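Ticket 1040 – Low pressure in the upper cabins, pump cycling on and off
Status: Solved
Opened: 28/05/2022
Opened by: Anselmo Bravo, Carrasco Cabins
Product: Clerkach pump controller, well and storage tank setup

Hello Clerkach people! First of all, I love this controller. We put it in when we redid the pump house and it has been a joy, the guests get a proper shower and I get to sleep. So please read the rest of this as coming from a fan.

We have 6 housekeeping cabins on the hill above Plirkitz. Water comes from our own well into a 4000 gallon storage tank, and from there your controller and a booster pump push it up to the cabins. The lower cabins are fine. The upper ones, and Alia worst of all (Alia is the one at the very top, with the good porch), go weak in the evening when everybody is back from the lake. You get a decent shower, then a dribble, then a decent shower again. The family in Alia were very nice about it and one of the kids timed it for me with his watch, which I thought was terrific.

Down in the pump house the pump is switching on and off far too often. No fault light. The display swings up and down the whole time somebody has a faucet open.

What I have tried so far: turned the controller off and on, cleaned the screens in the Alia shower head and kitchen faucet, checked that the storage tank is full (it is). Same story each time.

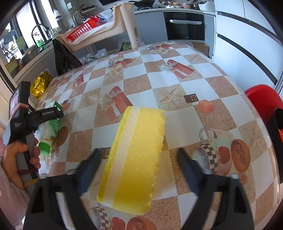

Water and plumbing > Low or uneven pressure

Reply from Clerkach support desk

Hi Anselmo, thanks for the kind words and for all the detail. Quick switching with no fault light usually points to the small pressure tank or to the sensor. Could you send us the following?

The cut-in and cut-out settings on your display.
The air charge in the pressure tank, measured with the pump off and the water side drained.
Whether there is a filter between the pump and the cabins, and when it was last changed.
The distance from the pump house to the first branch in the line.

Please switch the power off at the breaker before you drain anything, and let guests know the water will be off for a while.

Reply from Anselmo Bravo

Great questions, I had fun with this! I put a note on each door and did it mid-morning while most people were out fishing.

Settings: cut-in 40 psi, cut-out 60 psi, same as the day we set it up.

Air charge: well, this was exciting. It should be 38 and my gauge said 21. I borrowed the gauge from our air compressor to double check and it said 21 too. So the tank had lost a lot of air. I pumped it back up to 38, soaped the valve stem and looked for bubbles, none, put a new cap on it, and filled the system again.

Filter: yes, a spin-down sediment filter, then a cartridge. I rinsed the spin-down at the start of the season. The cartridge I am less proud of. It was brown all the way through. New one is in.

Distance: 100 feet from the pump house to the first branch, then uphill from there.

Result so far: the pump runs long and calm now, what a nice sound. The lower cabins are even better than before. I stood in the Alia kitchen with the faucet wide open and my wife ran the shower in the cabin below, and it held. I am very pleased. I'll leave it through a full evening before I call it done.

Reply from Clerkach support desk

That is a good find, and both of those would give you the swings you described. Please check the air charge again in a few days. If it drops, the bladder is probably going and the tank will need replacing. We'll keep the ticket open for you.

Reply from Anselmo Bravo

Evening report. Better, but not cured! The pump is behaving beautifully, long runs and no chatter. But Alia still went weak right around supper time, and this time it stayed weak instead of coming and going. So I think we had two problems stacked on top of each other and we have peeled off the first one. I walked up and down that hill with a flashlight and a screw-on gauge and wrote down the pressure at each outside spigot.

With nothing running anywhere, every spigot read what I would expect, a little less the higher I went. With two showers going in the upper cabins, everything up to the fork by the woodshed was still good, and past the fork it fell like a stone. The pump house display said 56 psi the entire time, so the pump really is doing its job.
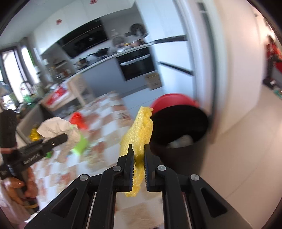

I also tried it with the lower cabins shut off completely at their branch, to see if they were stealing the water. It made no difference at all to Alia, which surprised me. I had been sure it was simply a matter of too many people at once. What would you check next? I am happy to dig, I have a good shovel and the ground is soft right now.

Reply from Clerkach support desk

Please keep the shovel in the shed for the moment! Your spigot readings are very useful. A line that reads normal with no flow and drops hard with flow has a restriction in it, and yours is somewhere past the fork. Before digging, look at anything in that stretch that can close or clog:

Shutoff valves, especially older gate valves. The handle can turn to fully open while the gate inside stays partly down.
Check valves. Grit can hold the flap partway.
Any pressure reducing valve left over from an earlier system.
Pipe that may have been pinched by a vehicle or a root.

Is there a valve box near the fork?

Reply from Anselmo Bravo

There IS a valve box near the fork, and I had forgotten it existed. It was under the wood chips. The previous owner drew a plan of the water lines on the back of a feed calendar (we still have it, it hangs in the office) and there it was, a tiny square with a V in it.

Inside was an old brass gate valve. The handle turned and turned. I opened it as far as it would go and got no change at the spigot above. So I shut off the pump, closed the line at the branch, drained it down and took the bonnet off the valve. The gate had come loose from the stem and was sitting most of the way down in its slot. What a thing to find! The water for the two upper cabins had been squeezing through a gap no wider than a pencil.

I put in a ball valve, full port, with a lever you can read at a glance. The hardware store in town had it on the shelf, and I bought a second one to keep in the pump house. I flushed the line from the top spigot for ten minutes and it ran rusty, then cloudy, then perfectly clear.

Numbers at the Alia spigot with two showers running: 19 psi before, 44 after. I read it twice and then I went and got my wife so she could read it too.

Reply from Clerkach support desk

Wonderful result. 44 at the top of the hill with two showers open is very healthy for your layout. We suggest leaving the controller settings exactly where they are. Please also take the screens out of the upper faucets one more time, as flushing a line tends to move grit along to the next small opening.

Reply from Anselmo Bravo

Did the screens, and you were right, there was a good pinch of rust flakes in the Alia kitchen one. The bathroom one was clean.

Air charge checked again after a few days: 38 on the nose. So the tank seems fine and I will blame the old valve cap, which was cracked. We had a full hill last night, every cabin taken, kids rinsing off sand, somebody doing dishes, and no complaints from anyone. The lady in Alia told me it was the best shower she's had at any cabin, which made my whole week.

For anybody else with a hillside place who comes across this ticket, my order next time would be: air charge first, then the cartridge, then walk the line with a cheap screw-on gauge while the water is running. The gauge was the real hero – with everything shut off the line looked perfect and I would have believed it.

One last question while I have you. In July we are adding an outdoor rinse shower down by the boat landing, cold water only, off the lower branch. Do I need to change anything on the controller for that, or can I just tee it in?

Reply from Clerkach support desk

You can tee it in with no change to the controller. Fit its own shutoff and a drain at the low point so you can empty it before frost, and use a vacuum breaker if guests will be attaching a hose. We are marking this one as solved. The ticket will reopen by itself if you reply to it.

Reply from Anselmo Bravo

Reopening it just to say thank you! Vacuum breaker is on the list. You can close it again.

Status changed to Solved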